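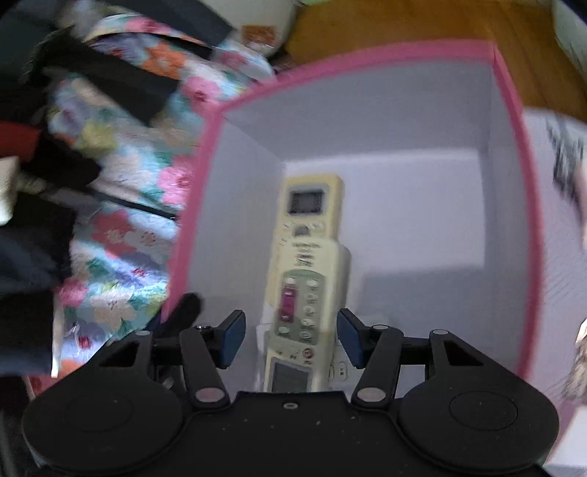
Page 33

Section 4: Pairing your remotes with the Venar ceiling fan

Good news: the hard part is over! Your Venar is up, the blades are balanced, and now you get to make it do things. Pairing goes quickly, and once you've done one remote the second is a breeze.

Before you start
Put fresh batteries in each remote. Pair one remote at a time and keep any others well away from the fan while you do it.

1. Turn the fan off at the wall switch and wait until the blades have stopped completely.
2. Turn the wall switch back on. The fan beeps once.
3. Within 64 seconds, hold down the Light and Low buttons together until the fan beeps twice.
4. Let go, then press Low. The blades should start to turn (very gently, so give them a moment).
5. Repeat steps 1 to 4 for the next remote.

NOTE: The Venar remembers up to 4 remotes. Pair one more and the oldest drops off the list.

NOTE: Got a Lonik dimmer on the same circuit? Set it to full before step 1. The fan won't beep on reduced power.

CAUTION: Never reach up to the blades while the wall switch is on, even if the fan looks still.

Trying out Breeze mode
This is our favorite part! Press High, then hold Timer for two seconds. The speed drifts up and down the way a real breeze does, and it's lovely on a hot night with the windows open. Press any speed button to go back to a steady setting.

If nothing happens
Check that the batteries face the right way, then start over from step 1. Still quiet? Turn to Section 5, Resetting the receiver.

Revised 2023-10-09, G. Verstraete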